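## 2.3 Sizing and budgeting a two-arm cell

1. Confirm the bench takes both base plates, with the arms facing each other.
2. Allow a rail frame on all sides. Quote it separately — Laur does not bundle it.
3. Enter bins and utensils as consumables, cost code 561.

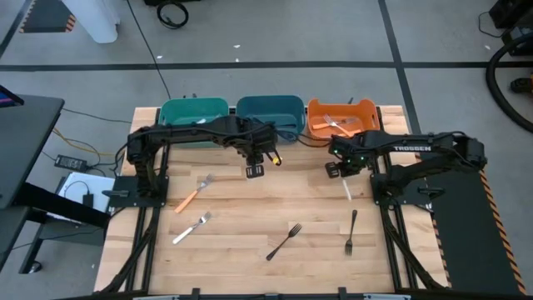 *Figure 4. Two-arm cell, fork sorting, three bins along the back edge.*

4. Budget $1,591 for cabling, spare finger pads and power adapters.
5. Send the completed form to Nadiia Sydorenko at Torkport before ordering.

**Note:** Lead time for grippers is 81 days.

**Caution:** Keep floor cable runs out of the walkway. Include cable covers in the first order.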